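**Berry stains on plastic kids' dishes, any tricks?**

Emese Szűcs
I bought a set of bright plastic bowls and cups for our cabin in Skumberg and the blueberries have already won. Regular dish soap does nothing! I'd rather not buy 36 more of the things every summer. Bleach scares me a little (the kids eat off these).

**Luminița Moldovan**
Baking soda and a few drops of water, mix it to a paste, leave it on overnight and scrub with a soft sponge. I do this with my lunch boxes and it gets tomato out too. Then put them on a windowsill, sun is great on whatever's left.

**Grigore Tudose**
just buy darker ones

**Marloes Geerts**
Seconding the baking soda! Skip the scratchy side of the sponge though, I ruined a whole stack that way back in March and now they stain twice as fast.
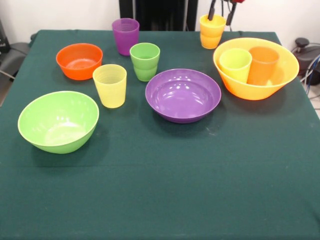 Plastic bowls and cups on a green cloth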